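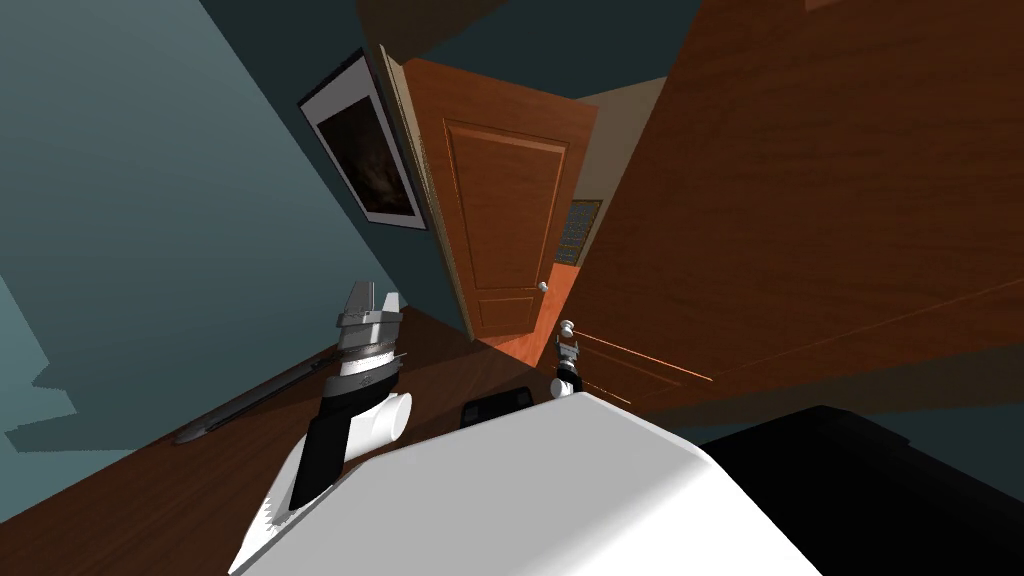 Rolline Grip-View Comparison, bedroom subset

Summary

Rendered camera views from a simulated two-arm robot with parallel grippers, collected to compare camera mounts and two arm controllers in a furnished room. The subset holds 209 episodes from one bedroom layout. The full Rolline set, which adds kitchens and corridors, is distributed separately.

Maintainers: Firdevs Erdem (rendering), Akash Kandpal (controllers). Questions about the license go to Edgardo Buenaventura.

Camera mounts

body: fixed to the robot's housing, looking out past both arms. The mount is rolled, so walls and floor run diagonally in image space. Views are stored as rendered. Do not rotate them before applying the extrinsics in calib/.

wrist: fixed behind the finger base and moving with the gripper. The fingers stay in view while the background changes with wrist pose. Large changes in exposure between consecutive views are common when the wrist passes near furniture.

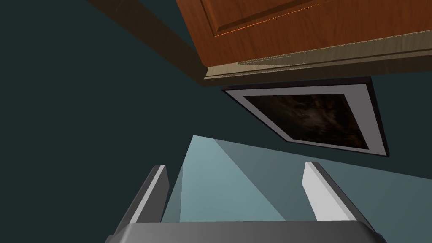 Wrist mount, fingers open, no object held.

Controllers

Curkico is a joint-space impedance controller. Faltura is a Cartesian controller with a null-space term for the elbow. Both receive the same target poses and the same gripper commands. Gains are listed in config/gains.txt and were not retuned per episode. Faltura episodes recorded before July used an older velocity limit — they are flagged legacy_limit and should be left out of timing comparisons.

Self-occlusion

Occlusion is scored per view from the body mount as the share of floor pixels hidden by the robot's own geometry. Scores are computed from segmentation masks, with housing, left arm and right arm kept as separate classes.
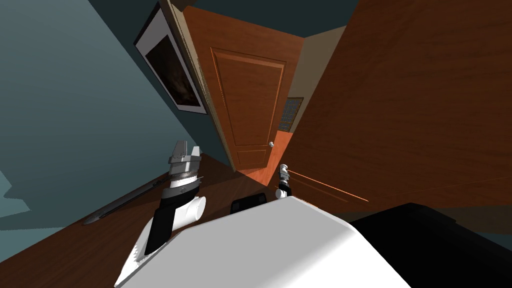 Gripper visibility is scored separately for each arm, using the unoccluded silhouette as the reference. The two values can differ widely within a single view: with the left arm raised beside the housing, its gripper is visible down through the wrist rings, while the right one shows only as a small, narrow shape above the housing's far edge. Averaging the two hides this, and the evaluation script reports them in separate columns.

Files

episodes/ holds joint states, commands and both camera streams
masks/ holds segmentation, body mount only
calib/ holds intrinsics and extrinsics
splits/ holds train and test lists, divided by episode

Known issues

Shadow edges on the walls can be stepped. The cause is shadow map resolution, and a 6-episode rerender at higher resolution is in extras/. Wrist masks are missing and will be added once the finger meshes are relabeled.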